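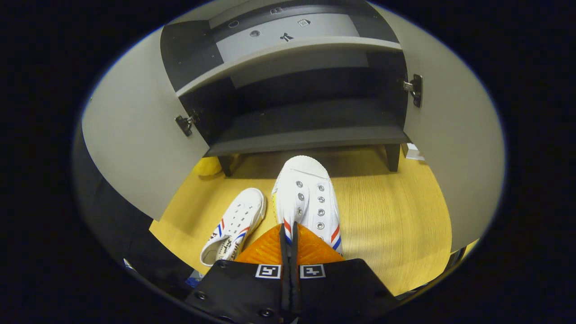
To: drenora-users
Subject: Re: gripper width drops to zero when jaws are closed on something thin

Reply inline.

> We are replaying the shoe cabinet episodes through Drenora and the
> width channel is wrong in a lot of them. It reads fine while the
> jaws come in, then goes to 0 when they close on the heel, stays
> there for a bit, and jumps back. The policy learns to treat the jump
> as a release and lets go of the shoe early. Out of 598 episodes the
> checker flags 100. Is this a marker detection problem or is it in
> the interpolation?

Both, in that order. The width comes from the two jaw markers, and when the jaws are nearly shut the markers sit side by side with very little between them. The quad finder then sometimes merges their borders into one outline and rejects it. You get no detection on either side. Up to that point it is a plain dropout and should be harmless.

The second half is our fault. When both markers are missing, the width node is supposed to publish NaN and let the interpolator fill the gap. Since the rewrite it publishes the default value of the struct, which is 0.0. The interpolator sees a valid number and leaves it alone. It only shows up on thin grasps. With a mug or a box the markers stay far enough apart that the detector never loses them both.

> I tried lowering the detection threshold in the config and it made
> no difference.

It won't. That threshold is applied after the quads are found, and these never get that far. The setting you want is min_border_gap. It defaults to 14 pixels, and I would try 9 for this camera. Going lower than that gave me false quads on wood grain floors, so check a few episodes by eye before you run the whole set.

The NaN fix is on the Marinescu branch. To reprocess:

drenora width --redo --min-border-gap 9 --max-fill 0.3 episodes/

max-fill is in seconds. Gaps longer than that stay NaN and the episode gets flagged again. I would drop those from training for now. Filling a long gap with a straight line hides a real release if there was one.

You don't need to rerun the pose tracking. It doesn't use the jaw markers.

> Also, should we mask the markers before training? Someone on the
> Jeston list said the policy can read the width off them.

We leave them in. The same markers are on the gripper at run time, so the policy gets the same view in both cases. If your robot has plain jaws, mask them in training and at run time both, and use the same mask file. The fisheye corners are already black, so the mask only has to cover the lower part of the image.

One thing I have not looked at is whether the early release goes away once the width is right. The heel of a canvas shoe gives a little when it is squeezed, and the closed width may drift during the carry. If you still see it after reprocessing, send me the width plot for one good episode and one bad one.

Foltelwood tools group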